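Fomon Planner: Frequently Asked Questions
Last updated Apr 16, 2019

What does Fomon do?
Fomon plans combined base and arm motion for two-armed mobile robots. It takes a map, a robot model and a goal, and returns a path your controller can follow.

Do I need a real robot to try it?
No. The download includes Brurkari, our set of 18 simulated indoor layouts. Wall and door colors are drawn from a random palette each time a layout loads. To keep the same colors between runs, set the seed in the scene file.

Why does the planner stop short of a doorway?
Usually the safety margin is too wide. Fomon checks the base and both arms against the door frame and the door itself. If the arms are reaching forward, try the tucked pose first, or lower the margin in small steps.

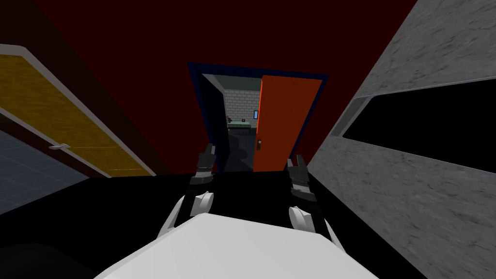

A Brurkari corridor in simulation, with both arms forward and the orange-red door open.

Are doors treated as fixed obstacles?
By default, yes, at whatever angle they have when planning starts. Turn on moving doors if you want the angle updated during a run. Planning will be slower with this option on.

How long does a plan take?
On our test machine the median for a single doorway was 552 milliseconds. Plans through 2 doorways can take up to 3730 milliseconds.

Can I use my own controller?
Yes. Output is a plain list of timed joint and base positions. Emard users can load it directly. For Ambaye, run the converter in the tools folder and check the joint order before you start.

Where do I report a bug?
Use the tracker, and attach the scene file, the seed and the planner log.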